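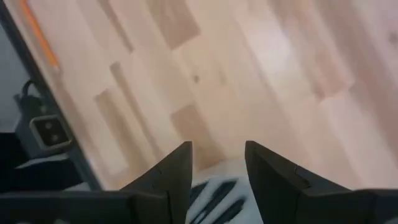 **FLORKOSBY, October 19, 2019** – I'm Pushpa Ahuja, I run the product side at Indach, and I get to write this one myself because our press person is on vacation (sorry in advance, editors!). The news is that Zernora, our desk-sorting practice kit for two-arm robot stations, goes on sale today.

Zernora is a box of everyday stuff and a set of tasks to go with it. Pens, pencils, a two-part tray, and a booklet of 30 exercises that start with picking up one pencil and work up to putting a messy table in order with both arms. I know, pencils don't sound like much. But they roll, they're skinny, and they love to lie flat right where a gripper has trouble getting under them. I've spent more evenings on pencils than I'd like to admit.

We started in February with a first booklet that was way too hard, threw out half of it, and tried again. Since then our testers have logged 2,146 practice runs, and their notes are all over the final version – the sorting chapter got rewritten twice.

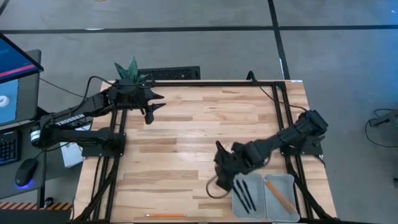 Aarti Khurana, after working through the whole booklet, told us that the early exercises felt a little slow to her, but that she'd keep the pen-sorting ones on her table for good. She also asked for bigger type on the task cards. Done!

The kit comes in 2 versions. The basic one has the objects, the tray and the booklet. The Pavliuk edition adds spare pens and pencils plus a score sheet you can copy as often as you want.

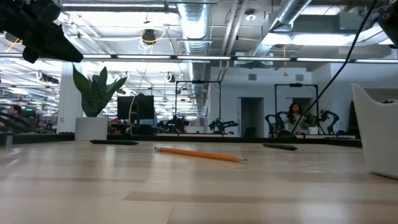 You bring your own arms and your own table, and we don't care which brand they are. The first batch is 1,087 kits, shipping in the order we get your emails. Reviewers who'd like a loaner can write to the Indach press desk and ask for me by name – I answer everything, just not always before lunch.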